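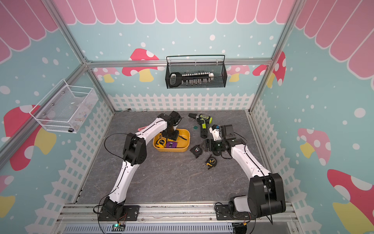
A yellow-orange tray holding two tape measures and a cable, with wire-mesh baskets on the walls behind it.

Aratside changes how small tools are stored at its Nurna site

March 22, 2026 - Aratside has finished the first stage of a storage change at its Nurna workshop, moving small hand tools out of deep drawers and into open trays and wall baskets.

The change covers 14 benches. Each bench gets a shallow tray for items in daily use, such as tape measures and short cables, and mesh baskets for sets that need to stay together. Socket sets go in the baskets in their own holders. Drawers are kept for spare parts and paperwork.

Under the old system, tools were signed out from a central cabinet stocked by Brarnik. The cabinet held up to 2,000 items, many of them duplicates. Aratside said 100 surplus tools were pulled during the first stage and sent to its Paucar site, where stock was short.

Mesh was chosen over solid bins so that contents can be checked without taking the basket down. The baskets hang from rails already fitted to the benches, and no new holes were drilled. Trays sit directly on the bench mat and are lifted out when the surface is cleaned.

Cables remain a weak point. The trays have no dividers, and a cable left next to other tools can tangle with them. Aratside is testing two clip designs - one fixed to the tray wall, one loose - and will pick one before the second stage.

The second stage, which covers the paint and finishing area, is planned for October.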